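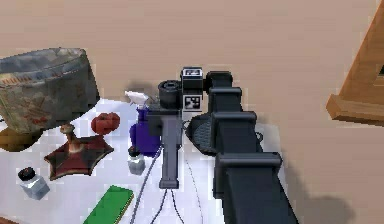
4. Vessel terms in the four settlements

4.1 Scope of the section

Section 3 dealt with words for tools and furniture, which vary little between Pillau, Dotberg, Bogdan and Amau. Words for open vessels behave differently. The four settlements share a core set of terms (bowl, dish, plate, basin, tray), but the boundaries between them move from place to place, and in Amau they also move with the age of the speaker. This section sets out where the boundaries fall, how they were measured, and which of the features proposed in earlier work on container naming hold up in our material.

We restrict the analysis to open vessels used for serving or holding food. Lidded containers, cups and anything with a spout were removed before coding. Cooking pans were kept in the elicitation lists but are left out of the counts below, as almost every speaker named them by the use and not by the form.

4.2 Material

The material comes from two sources. The first is the set of household interviews described in Section 2, in which 429 speakers were asked to name and sort items from their own kitchens. The second is a body of written sources from the same settlements: estate lists, sale notices and the minute books of the Dotberg pottery co-operative. Together these gave 3,000 tokens of a vessel term with enough context to identify the object. Of these, 1,186 come from written sources. Collection closed on July 21, 2023, and nothing recorded after that point has been added.

Each token was coded for the term used, the settlement, the stated or implied contents, and three properties of form: depth relative to width, the shape of the outline seen from above, and the treatment of the rim. Erhan Aydoğan coded the full set. A second coder worked through the Pillau and Amau tokens without access to the first set of codes. Agreement was high for outline and for rim and lower for depth, where the written sources often give a single measurement or none. Tokens on which the coders could not agree after discussion were marked as unresolved and take no part in the comparisons.

4.3 Depth and outline

Earlier accounts treat depth as the main feature that separates a bowl from a dish. On this view an outline of any shape can be a bowl provided the walls are high enough. Our interview material supports this only in part. In Pillau and Bogdan, depth does most of the work, and speakers moved readily from one term to the other as the items put in front of them became shallower. In Dotberg and Amau, outline matters as much. A vessel with a round outline is a bowl at depths where a vessel with an oval or pointed outline is already a dish.

The contrast between the two ends of the range is not in dispute. The wide, thick-rimmed gray bowl and the flat, star-shaped dish in Figure 3 would be kept apart by speakers of all four varieties, and on either account. The difficulty lies with the middle of the range: round vessels with low walls, and vessels whose walls are high but whose outline is not round. It is on these that the settlements diverge.

Figure 3. Rendered tabletop with household objects, including a bowl (upper left) and a multi-pointed dish.

For low round vessels, Dotberg speakers preferred bowl, Pillau speakers preferred dish, and Bogdan speakers used both without a clear preference. Amau speakers under 45 followed the Pillau pattern. Older Amau speakers followed Dotberg, and several of them corrected the interviewer when dish was used for a low round vessel. We take this as evidence of a change in progress, although the number of older speakers who could be interviewed in Amau was small and two of the households were closely related.

For high vessels with an oval or angular outline the picture is less tidy. Basin is available in Pillau and draws off many of the larger items. In Bogdan basin is kept for washing and is refused for anything that holds food, so the same items fall to bowl or to a compound such as deep dish or salad dish. Compounds of this kind make up a large share of the Bogdan tokens and are rare elsewhere.

4.4 Contents

Contents affect the term chosen, but mainly where form leaves the choice open. When speakers sorted vessels that were clearly deep and round, a change of stated contents from soup to bread made no difference to the name. When the same change was made for low round vessels, the term shifted in three of the four settlements. Wet contents favoured bowl. Dry contents favoured dish. Whole fruit patterned with dry contents in Pillau and Dotberg and with wet contents in Amau, a result we did not expect and cannot explain from the present material.

Bogdan is again the exception. Speakers there gave the same name to a vessel whether it was described as full of stew or of walnuts, and some said that a question about contents made no sense when the vessel itself was in view. One speaker put it this way: "It was a dish in the cupboard and it's a dish on the table." The remark agrees with the sorting results, and also with the sale notices from Bogdan, where contents are seldom mentioned even for items sold as part of a set.

4.5 Rim and surface

Rim treatment had a weak effect. A thick or rolled rim made bowl somewhat more likely in Dotberg, where the co-operative's minute books use rim as a selling point and list rolled rim bowl as a separate line of stock from the October after the second kiln was built. We suspect that the trade name has influenced household speech, but the direction of influence cannot be shown from written sources of this kind. In the other settlements rim played no part that we could detect.

Surface colour and finish had no effect on the choice of head noun anywhere. They are, however, the most frequent source of modifiers. Speakers who owned more than one vessel of a given type nearly always told them apart by colour first, then by size, and only then by origin or maker. This order held in all four settlements and in both the interviews and the estate lists. The minute books reverse it and put size first, as would be expected of a stock record.

4.6 Written and spoken tokens compared

The written sources are more conservative than the interviews. Estate lists from Amau use bowl for low round vessels throughout, including lists drawn up by people who, to judge by their recorded ages, would belong to the younger group in speech. There are two ways to read this. The lists may follow an older local model, with terms copied from one document to the next. It is also possible that the people who drew them up took down the words of older relatives as the items were read out. The layout of the lists favours the first reading – the headings and the order of rooms are the same over several decades – but the second cannot be ruled out.

Sale notices are closer to speech. They also contain most of the unresolved tokens, as the writers had little reason to describe an object that buyers could come and look at. Leaving them out strengthens the difference between Pillau and Dotberg slightly and has no effect on the ranking of the features.

4.7 Limits

The comparison rests on objects that happened to be in people's kitchens. Low round vessels are common in Pillau and scarce in Amau, so the Amau pattern is based on fewer kinds of item. A fixed set of test objects would remove this difference, at the cost of asking speakers to name things they do not use. Depth was coded as a ratio, and a ratio treats a small sauce dish and a large serving dish alike. Several speakers plainly did not. The interaction of depth with absolute size is taken up in Section 5, together with the terms for trays and boards.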